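Two hundred good ones or two thousand of everything

I promised in November that I would write down what happened with the jacket folding experiment, and then I didn't do it, because for a long time I didn't believe the result. Now I have repeated the part that bothered me and I believe it a little more, so I will try to explain it in order.

For those who are new on this blog: I work in a small group on learning from demonstration, mostly with cloth. The project is called Dillska. We collect demonstrations with hand-held grippers, in ordinary homes, and we train a policy that later runs on a real arm with the same fingers. The person holds the gripper, does the task, and the camera on the gripper records everything the policy will ever know about it. The collection is done in people's own bedrooms and sitting rooms, by people who were trained for a half day and then left in peace.

Our question was a simple one. We had 4,000 demonstrations of folding a jacket or a hoodie, from 40 homes. Some were very good. Many were so-so: the person missed the first grasp, went back, missed again, changed their mind about which sleeve goes first. Everybody who does this kind of work has an opinion on what to do with the so-so ones. I was in the camp that says throw them out. My colleague in the next office was in the camp that says keep all and let the model sort it out. We decided to stop discussing it at lunch and test it.

We made three training sets. The first was small and clean, 200 demonstrations, each one watched from start to end and accepted only if there was no missed grasp. The second was 2,000 taken at random. The third was everything. The same network, the same number of training steps, the same augmentation. The evaluation was on garments and beds which were not in any of the sets.

I expected the clean set to win on the first grasp and to lose on the later part of the fold, where more variety should help. So my prediction was written down before, with the date, in our shared notebook, and I recommend this habit to every student even if it is painful afterwards.

The first grasp was where I was wrong. The clean policy was the worst of the three exactly there. It approached in a beautiful way, very smooth, and then closed on nothing, or closed on the bedspread and the jacket together, and lifted both. After that it had no idea what to do. It would carry on with the fold as if the cloth was in the fingers. I watched it fold air for most of an afternoon.

The random set was clearly better. It also missed, but it noticed more often. It opened, backed off a bit, came in again from a lower angle. Of course the recovery was in the data: the people had missed too, and they had gone back. By selecting only the perfect demonstrations I had removed every single example of what to do after a mistake. When I say it now it sounds obvious, and there are older papers that say it with nice mathematics. I had read them. I think I had read them the way one reads the safety card in the airplane. 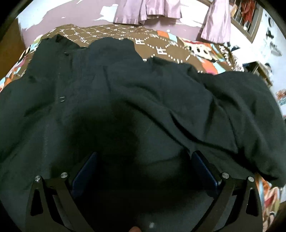

The dark garments were the hardest group by a wide margin, and I want to spend some time on them, as they changed how we do the labelling. With a dark soft jacket on a patterned cover, the outline is easy. Even a very simple segmentation finds it. But the policy doesn't need the outline so much, it needs to know where there is a fold it can pinch, and this information lives in the shading. When the gripper comes close, the middle of the view is often the darkest part, and just there the folds disappear. The black jacket becomes a flat black thing. The human holding the gripper doesn't have this problem, since she looks with her own eyes from above and from the side, and she also feels something through the handle. So she makes a good grasp based on information that isn't in the recording. The model is then asked to copy a decision for which it cannot see the reason.

I tried to measure this. For each first grasp I took the last second before closing and computed a local contrast value in the region between the fingers. Then I sorted the grasps into low, middle and high contrast. In the high group all three policies were close to each other, and the difference was small enough that I wouldn't write a sentence about it in a paper. In the low group the clean policy was really bad and the one trained on everything was best. So a good part of my "recovery" story is really a story about low contrast. The messy data teaches recovery, and recovery matters most when you can't see well. I like this explanation, and for this reason I am suspicious of it.

Small hard details help more than I thought. Snaps, a zip pull, a drawstring end, a bright label. They stay visible when the cloth around them goes to black, and the policies seem to use them as a kind of anchor. We did a quick test where we covered the fasteners of one dark jacket with black tape and ran the same starts again. The grasps became more spread out, and more of them landed on the wrong side of the front opening. It was one jacket and one afternoon so I wouldn't build a theory on it. But if somebody is looking for a master's thesis, it's there.

Now the part which took me so long. When I showed the first result to the group, the first comment was that the comparison isn't fair, because the sets have different sizes. This is correct. The clean set is also the smallest, so maybe it is simply too small, and cleanliness has nothing to do with it. I had no good answer. To make 2,000 clean ones from our collection was not possible, we didn't have so many, and I am a bit ashamed of that. So I went in the other direction and drew a random set of the same small size as the clean one, and did this several times with different seeds.

The small random sets were worse than the clean one in overall success. That was a relief for my camp. But on the question of what happens after a missed grasp they were still better, in every seed. They missed more and they recovered more. So both things are true, and the answer to our lunch discussion is unfortunately that both of us were half right.

What we do now in Dillska is a compromise, and so far I am happy with it. We keep the demonstrations with misses, but we mark where the miss starts and where the recovery starts. Then during training we give low weight to the piece that leads into the miss, and full weight to the recovery. The marking is done by hand at the moment. It is slow work and a bit boring. There is a button for it in Fulov, the little annotation tool we use, and I have pressed this button so many times that I hear the click at night. I made a first attempt at finding the misses automatically from the finger opening and the motion of the wrist, and it works for the easy cases, when the fingers close all the way with nothing between them. It fails when they catch a bit of the bedspread, as then the opening looks like a normal grasp.

A friend in the Skirnley project, who do towels, told me they drop the piece before the miss completely and start the demonstration from the recovery. We tried it too. For us it was slightly worse, and I think the reason is that the policy then sees too few normal approaches to crumpled cloth. Towels are more forgiving. A towel has no front, no sleeves, no hood. I will try once more with the newer data before I say they are wrong.

Some practical notes, for people who collect the same kind of data, in no special order.

Don't tell the collectors to restart when they miss. We did this in our first weeks and it cost us a lot of useful material. People want to look competent, so you have to say it explicitly, and say it again on the second visit.

Ask them to begin with the garment thrown down in a natural way. If you ask for "messy" they arrange it, and arranged mess has a style you can recognise after some time. Every sleeve sticks out politely.

Exposure is worth a discussion before you start. We left it on automatic, and with a dark jacket filling the view the camera tries to brighten, but never enough in the middle, while the cover and the walls get lighter and darker as the gripper moves. I would fix it next time, or at least store the value for every image so that one can correct it later. We didn't store it.

Keep the rooms as they are. In the beginning I was tempted to give everybody a plain sheet in one colour for the bed. I am glad we ran out of budget for sheets. The patterned covers are difficult, but the test homes have patterned covers as well, and a policy trained only on plain sheets from an older collection of ours behaved very strangely on them.

The numbers will go in the report with proper tables and error bars, when I have finished the last round with the Declercq fingers, which have a longer pad and maybe pinch differently. I am still missing the runs with thick hoods. If the longer pad removes most of the misses then half of this post becomes less interesting, and I will write that here as well.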